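### 4.2 Supplier continuity under restructuring

Mahawong filed for court protection in January with 970 employees and two vehicle platforms in development. Of its 40 direct suppliers, 18 suspended deliveries before the administrator was appointed.

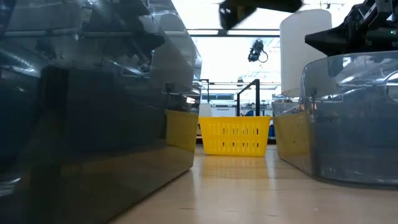 **Figure 3.** Floor between two robot bases.

Trallbridge bought the second platform but left the tooling contracts with the estate. Body-shop layouts were therefore renegotiated separately, and clearance between adjacent robot bases, where a gap may be as narrow as the one holding the yellow basket in Figure 3, was fixed by the earlier contracts for 12 months.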